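Gurkanum open house: can a machine clear the table yet?

Endano opened its test rooms in Gurkanum to visitors for one afternoon in July. The company works on household automation, and the question on the sign-up page was simple: how much of an ordinary chore can a machine take over today? I went mainly to find out about tidying, the job I would hand off first.

The tour started upstairs with the logs. Endano counts every small task it records, and the list for table work stood at 253 kinds of item. Of those, 181 are rated as ready to try without a person stepping in. The rest are thin, soft, shiny or see-through – the usual trouble.

The table work is done with a hand-held gripper, and the objects are what you would find in any apartment. A lint brush is one of the easier ones, with a handle that gives two finger pads something to press on.
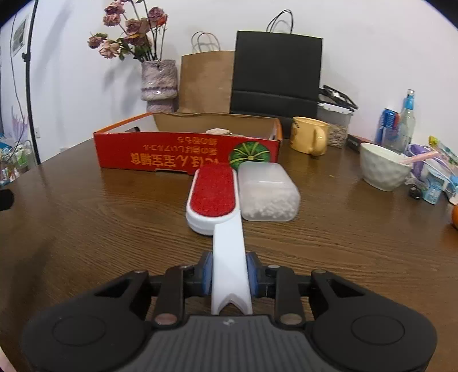

Treda, who came in the same group, was not convinced. Picking up a brush is the part a toddler can do, and the chore is knowing where the brush belongs and what to do when the drawer is already full. Until a machine handles that, it saves no time in a real home.

The guide mostly agreed. Endano has 3,000 recorded runs of putting things in a box, and very few of deciding which box. A move to a different kitchen still costs them days of extra work.

Small items set the pace. A tape measure is a comfortable size. Screw caps and round lids are harder, and when several things sit close together in front of a carton, the fingers need room on both sides before they can close. I asked about speed and was told a person is still well ahead on a mixed pile like this one.

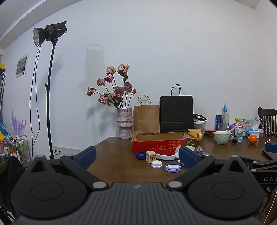
Shop floor: the Eberhard line

The second half was across the yard, where a packing line built by Eberhard was running with 2 operators. The parts are all the same and arrive facing the same way, and the line kept going for the whole visit. Restocking the bins is still done by hand.

Doors closed at 5 p.m. Parking is behind the main building, and the next open house has not been announced.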